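Ticket: Dishwasher leaving white film on cups
Opened by: Marit Sandberg
Assigned to: Gaetano Testa, Prescombe Kitchen Support
Status: Waiting on customer

Marit wrote:
Hello there, and thanks in advance for your patience with me. Our Grolmont dishwasher has started leaving a chalky white film on everything in the top rack, and it's worst on the drinking glasses. Plates in the bottom come out fine. I've cleaned the filter twice, run it empty with vinegar, and moved up to the 65 degree program, which made no difference that I could see. My neighbour Latrice reckons it's the tablets, but we've used the same ones for about 8 months.

The enamel mugs go through the same rack, and I do worry about them – they were my mum's favourite colour and I'd hate to dull them.

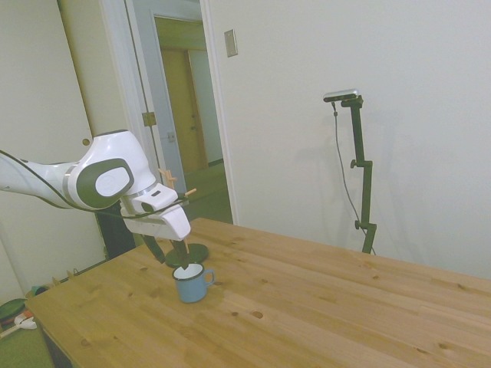 One of the blue mugs, white enamel inside.

Gaetano replied:
Hi Marit, thank you for such a thorough write-up, it saves us both a lot of back and forth! Film on the top rack only usually points to the upper spray arm or the salt setting. Could you please lift the spray arm out, rinse it under the tap and poke each hole clear with a toothpick? Then check the water hardness setting. Yours may have gone back to the factory value if the power was off at any stage. For your area I'd try 7. I'd also keep the mugs on the 40 degree program for now, as it's a bit gentler on enamel.

Marit wrote:
We did have a power cut! The setting was on 2. I've changed it to 7 and topped up the salt, and there were two lemon pips stuck in the spray arm – my fault entirely. I'll run a full load tonight and let you know how the glasses look.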